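Ticket 42: Arm stops above the sink and waits for confirmation
Site: Ovdale, room 17
Opened by: evening operator
Status: open, waiting for reply from Kwiatkowski support

First report, 16:20

The arm goes to the sink position on the play kitchen and then it stops. The screen asks "Confirm target?" and does not continue until a person presses the green button. Before the March update it asked only one time, at the start of the shift. Now it asks at every move to the sink. For the stove and the oven door it does not ask.

I tried the following:
1. Restarted the controller. No change.
2. Ran the homing routine two times. No change.
3. Loaded the old position file from Peltden. The arm refused the file with the message "version too old".
4. Turned off the confirmation in the settings. It came back on after the next restart.

Reply from Kwiatkowski support, 17:05

Thank you for the details. Please send the log of the last shift and tell us if the gripper is at the correct height when the message appears.

Answer from operator, 17:40

Log is attached. The height is correct, I compared it with the value on our setup sheet. The gripper is pointing down and it is just above the counter, as it should be.
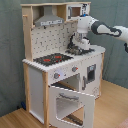 I want to add something about the work itself, because the ticket form has only the field "machine stopped: yes/no" and the machine is not really stopped. When the arm came to us, we were told that one operator can look after two stations and write the notes in the same time. This was true until the update. Now I must stay next to the button. My colleague at the second station has the same problem, and the notes are written after the shift, in our own time. In the last shift I pressed the button 17 times.

The morning team has started to press without looking at the screen. I understand them, but then the question has no use, and one day it will be a real warning.

Reply from Kwiatkowski support, 18:15

We can see the repeated requests in the log. The sink is saved as a "new target" after each restart of the task. Please delete the sink entry, save it again under a different name, and run one full cycle.

Answer from operator, 18:50

Done. Saved as sink_b. The first cycle was without question. In the second cycle the question came again.

We also need to know who decides on this setting. The Irkstead office says it is decided by support, and your manual says it is decided by the site. Please write it in the ticket so that both teams can read it. I leave the ticket open and the morning team will continue with sink_b.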